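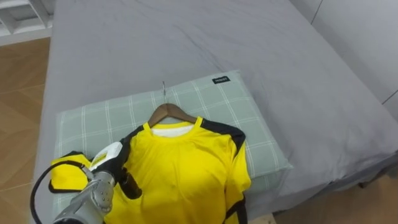
TV & Streaming > Drama > Virkgate

Virkgate season 3 – are we getting it or not?

senaeshun_
Sun 1 April
Just finished the season 2 finale for the second time this week and I NEED to talk about it. That last shot of the ferry turning round with the lights off! Eight episodes went by in no time and now there's silence from Zarus about a third series. Has anyone seen anything solid? I've read one article saying it's renewed and another saying it's dead, and neither gave a source.

k_appiah
Check the date on anything you read today, Sena. I saw a "season 3 trailer" this morning that was clearly clips from episode 7 with new music over the top.

senaeshun_
Oh no, I sent that trailer to my whole family.

Araba Lamptey
I think it'll come back. Season 1 was announced with hardly any fuss and then dropped in September, and season 2 did the same. They're just a quiet lot. Also you don't leave the harbour master locked in the customs house if you're finished with the story!

dehua.t
Plenty of shows leave people locked in places, Araba. I loved it too but I thought the finale worked as an ending. Virk gets his name back, his daughter knows the truth, the ferry goes. What's left to tell?

Araba Lamptey
The ledger! Who has the ledger??

dehua.t
I'd be happy never knowing. The first season was so good at leaving things alone, and I'd hate a third one where every little thing gets explained.

selorm_d
Watched the last two back to back on Friday with the big duvet out and regretted nothing. I'm with Araba on this one. The ledger is the whole reason Virk went to the island in the first place, and it hasn't been on screen since episode 2.

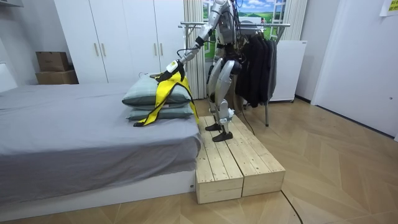
Bedroom, side view

k_appiah
It has, Selorm. It's on the shelf behind the sister when she's on the phone. Red spine, you have to pause it.

selorm_d
WHAT. Right, going back to look tonight.

senaeshun_
Kwesi that is brilliant, how did I miss that on two watches? So the sister's had it all along, or somebody wants Virk to think she has. That has to be season 3 – surely they wouldn't dress the set like that for no reason.

dehua.t
Or it's a red book on a shelf.

Araba Lamptey
Dehua, let us have this :)

k_appiah
For what it's worth, the people over on Jidbridge have a renewal petition going, up to 900 names when I looked. I don't think petitions do much but I signed it. The island scenes alone deserve another go, the sound in those is gorgeous.

dehua.t
Fine, I'll sign as well. If they do make it I'll obviously be watching on the first night. I just want the same writers, and please no jump forward ten years with everybody in grey wigs.

senaeshun_
Agreed on the wigs! Starting my third watch tomorrow from episode 1, and I'll be pausing on every shelf. Will post anything red I find.

selorm_d
Found it. It's more of a brown if you ask me, but it's definitely the right size.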